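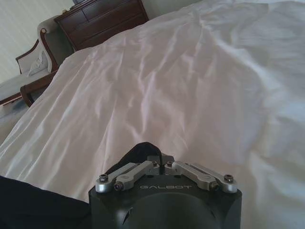 Tremeo Percale Bedding
Sheets, duvet covers and pillowcases in long-staple cotton

Tremeo is the percale we sleep on at home, and it has been the backbone of our shop since the first bolt came in from the Bayram mill. If you like a bed that feels crisp when you slide in and then softens up as the night goes on, you are going to be very happy with it!

Percale is a plain weave: one thread over, one thread under, all the way across. That's the whole trick. Sateen floats several threads at a time, so it feels silky and heavier, and it holds more heat. Percale lets air through. Tremeo is woven at a 200 thread count, and yes, we know the department stores will happily show you a label that says 1000. Those big numbers usually come from counting each ply of a twisted yarn separately. A good single-ply yarn at 200 makes a light, strong cloth with a dry, papery hand, and it gets better with every wash for years.

The cloth

Cotton: 100% long-staple, combed
Weave: percale, single ply, yarn-dyed for the colors, undyed or bleached for the whites
Finish: washed once at the mill, no wrinkle-resist coating
Thread: cotton-wrapped, matched to the cloth
Closure on duvet covers: corozo buttons, 7 on the Twin and Full/Queen, with a spare sewn inside the hem
Corner ties: 4, inside the duvet cover

Colors

White, Chalk, Oat, Rain (a gray-blue), Brick and Fern. Chalk is the one people ask us about most. It's a shade warmer than White and looks lovely with older walls and wood furniture. Brick and Fern are yarn-dyed in small lots, so if you want a matching set please order all the pieces together -- we can't promise that a pillowcase bought in September will match a sheet bought in the spring.

Sizes

Fitted and flat sheets come in Twin, Twin XL, Full, Queen, King and California King. Duvet covers come in Twin, Full/Queen and King. Pillowcases are Standard and King, sold in pairs, with an envelope back deep enough to keep the pillow where it belongs.

The fitted sheet has elastic the whole way around, and the words "top or bottom" are stitched into a small tape on the short sides. (This was Necati's idea and we get more thank-you notes about it than anything else we sell.) Measure your mattress with the topper on before you order. If you're at the upper end of the depth range, choose the Deep Pocket version, which uses the same cloth with taller sides.

Our flat sheets are cut generously. We like plenty of drop on both sides and enough length for a proper fold at the head of the bed, and if two people share the covers the extra width really does help.

About wrinkles

Pure cotton percale creases. We love the look, all soft ridges and shadows, and most of our customers do too, but please don't order Tremeo expecting a hotel-flat bed straight from the dryer. For a smoother finish, take the sheets out a little damp, shake them hard, and put them right on the mattress, pulling the corners tight. They'll dry in place. If you enjoy ironing, use a hot iron with steam while the cloth is still damp, and do the fold-over hem from the back side first.

Washing

Wash warm with like colors before first use.
Use a plain detergent, and go easy on the amount.
Skip fabric softener and dryer sheets. They coat the fibers and take away the crispness.
Tumble dry on low or line dry.
White and Chalk can take oxygen bleach. Please keep chlorine bleach away from all colors.
Button the duvet cover before washing, or every sock in the load will end up inside it.

What goes with it

The Cluvholm wool duvet fits the Tremeo covers exactly and has loops at the corners for the ties. It's a light, three-season fill that breathes as well as the percale does. For colder rooms, the Ciltico blanket is a dense brushed cotton in a herringbone weave, big enough to tuck in at the foot. We use one folded across the bed from fall until the daffodils are up.

From the workroom

Sinan Polat cuts and sews the custom sizes, so if you have an antique three-quarter bed, a boat berth, a camper or a mattress with one clipped corner, send us the measurements and a sketch. Pencil on the back of an envelope is fine. He'll write back with questions and a price. Custom pieces take a bit longer and can't be returned, but he will fix anything that doesn't fit the measurements you both agreed on.

Samples

Swatches are free, up to 4 per order, and each one is big enough to wash, which we really recommend! Percale fresh from the package and percale after a few trips through the machine are two different cloths, and the second is the one you'll be living with.

Returns

Unwashed pieces can come back within 30 days for a refund or exchange. If a seam opens or a button pulls out, write to Necati Güneş in customer care and he'll arrange a repair -- even if you've had the sheets for ages.

Availability

All whites are in stock in every size. Brick in King and California King is on order from the mill.

Page updated Feb 20, 2019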